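Ticket 278 - Odukoya web shop - product images failing on import
Status: open
Priority: was low, now high (May catalogue)

Customer reports 111 listings in the homewares section showing grey box instead of picture. Started after the Plolenen update to the import tool. Text, price, stock all fine. Only the images.

First look. Logged into the Tunon admin, reran the import by hand. Got to row 14 and died with error 500. Cleared cache, tried again, same row. Row 14 has a colour field with "grey/brown" in it, and the slash is being read as a folder. Changed to "grey-brown", import went past it.

Still grey boxes on the front end tho. So two problems.

9:40 am. Checked the thumbnail queue. Stuck. Restarted the service, queue moved for a minute then stopped again. Log says "colour profile not recognised" over and over. Customer says they didn't change anything on their end. Re-saved one file as plain sRGB, uploaded on its own, went through first go. 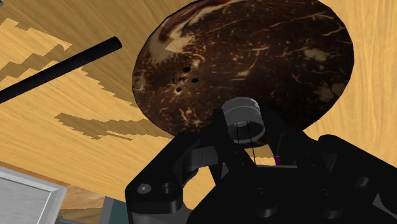
Dark brown disc with the pale flecks, on wood grain.

So it's the profile. Old version of Plolenen ignored it, new one chokes and takes the rest of the queue down with it. Not great behaviour for one bad file.

Asked Prallometti support if there's a setting to skip profile check. Reply: yes, under Media > Advanced, unticked by default since the update. Ticked it. Saved. Setting didnt stick. Logged out, back in, ticked again, stuck this time. No idea.

11:15 am. Requeued all 111. Watching it. Slow but moving.

11:50 am. Queue empty. Spot checked the first page and last page in homewares, all showing. Customer still sees grey on their phone, told them to clear the browser cache. Waiting to hear.

To do:
- the slash thing in the colour field, needs a proper fix, will catch somebody else
- ask Prallometti why a failed file blocks the queue
- send customer the export settings for sRGB
- check the centre column banner, looked a bit soft, might be seperate

Leaving open till customer confirms.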